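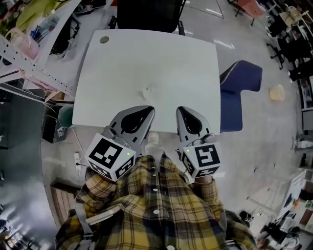
Chapter 10
Converting Hotels to Residential Use

A hotel conversion begins with a survey of the existing rooms. Guest rooms are usually too small to sell as apartments, so two or more are joined – a step limited by bearing walls and plumbing risers. The Skasetow, a hotel of 312 rooms, was converted into 34 apartments.

This chapter covers zoning approval, unit layout and the sale of furnishings. Section 10.1 defines the terms used in condominium declarations.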